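Triser – Acessórios de bancada
Conjunto copo de apoio e pente de cabo

Referência: 218
Fornecimento: copo e pente, embalados em conjunto
Distribuição: Zakel

Conjunto para posto de penteado ou toucador. O copo, cilíndrico e de cor creme, recebe o cabo do pente na vertical. Destina-se a superfícies planas e niveladas. Capacidade do copo: 200 ml. Comprimento do pente: 19 cm.

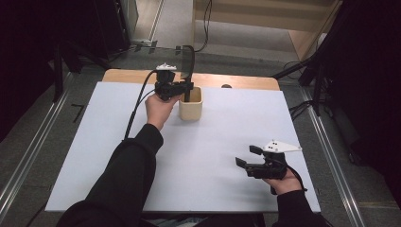

O copo pode ser usado com líquido desinfetante?
Recomenda-se o uso a seco. A desinfeção do pente faz-se em recipiente próprio, e a peça só regressa ao copo depois de enxuta.

Pente
Dentes finos e de passo apertado, indicados para alisar e para acabamento. O cabo é estreito em relação à zona dentada, o que permite trabalhar com a peça apoiada entre o polegar e o indicador.
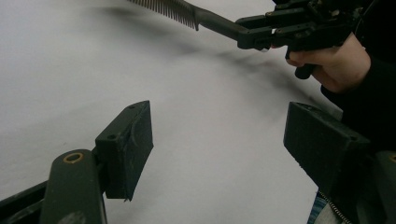
Pente de dentes finos, com cabo afilado.

Cabo e marcação
Acabamento mate, castanho-chocolate. A marcação branca corre ao longo do cabo. A extremidade é rematada por uma ponteira cromada polida, que deve ser limpa com pano macio. Não utilizar esfregões nem produtos abrasivos sobre as letras.
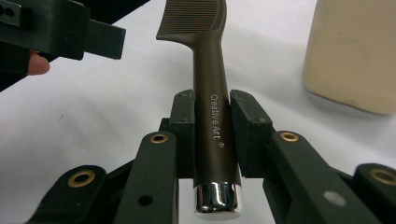 Cabo com marcação "Creative Art®" e ponteira cromada.

Manutenção
Retirar os cabelos dos dentes após cada utilização. Lavar com água morna e detergente neutro. Secar antes de guardar. Não colocar na máquina de lavar loiça.

Encomendas
Caixa de 165 conjuntos para revenda. Unidades avulsas no balcão de Notville. Contacto comercial: Senyo Kpodo. Peças de substituição: Nana Gbeho.

Ficha revista em 2 de maio de 2024.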